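Moving boxes: color tape or numbers?
Forum: House & Home > Moving

lilum_porch
We're moving out of the Bulunness apartment at the end of August and I'm already losing sleep over the boxes. Last time I wrote "misc" on way too many of them and spent a month looking for the can opener (it was in with the bath towels). My sister swears by a color for each room. My husband wants to number everything and keep a list. We've got two bedrooms, a kitchen, a living room and a hall closet that scares me. What do you all do?

Dunker65
Numbers, no contest. I had 62 boxes on my last move and a spreadsheet. Box 11 was coffee maker, filters, mugs, and I had coffee in my hand before the truck was empty. Colors tell you the room and then you're still opening every kitchen box to find a spoon.

esfahani_rugs
Dunker, that's great if you're the one carrying. The guys from Flirkano who moved us were never going to check a spreadsheet at the bottom of the stairs. They looked at the tape, looked at the matching piece on the door frame, and went. We had maybe one box end up in the wrong room, and I'd taped that one wrong myself. 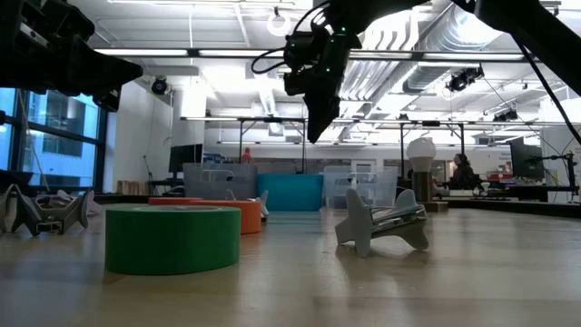
My rule is to pick the rooms first and buy the tape second, and keep it to the rooms you really live in. If you give the linen closet its own color you'll be sorry. I did kitchen, bedroom and living room and everything else went in with whichever was closest. Go for colors you can tell apart in a dim hallway at 7 in the evening, too. Green, orange and red worked fine for us, but if anyone helping you is colorblind, swap the red or the green for something else or write the room name right on the strip. Put it on two sides and the top, because somebody will always stack them with the label to the wall.

Dunker65
Your red and orange would look the same to me by the end of a long day, colorblind or no. And what happens when a box has kitchen stuff AND office stuff in it?

esfahani_rugs
Then you packed it wrong :)

Jingyi Zou
I do both and I'll die on this hill. Tape for the room, number in fat marker next to it, list on my phone. It takes maybe an extra minute per box. The movers use the color and I use the number, everybody's happy. I keep the list really short though - "pans, big bowl, toaster" and that's it. My first list had every fork on it and I gave up before I finished the kitchen.

marlow_k
Am I the only one who just writes on the box? KITCHEN - POTS. Costs one marker. I've moved four times like this and never lost a thing except a lamp, and I think my ex has the lamp.

lilum_porch
Ha, marlow, my handwriting is the problem. My husband read "bath" as "both" last time and asked me both what.

Jingyi, how do you handle the stuff you need the first night?

Jingyi Zou
Those don't get boxed at all. Suitcase, rides in the car with me. Sheets, chargers, toilet paper, a knife for opening boxes, pajamas. Paper plates too.

Dunker65
Agree on the suitcase. Add a shower curtain. Trust me on the shower curtain.

lilum_porch
OK, I'm going with tape plus numbers, and he can be in charge of the list. Hall closet gets packed first while I still have some patience. Thanks everybody, I'll report back once we're in.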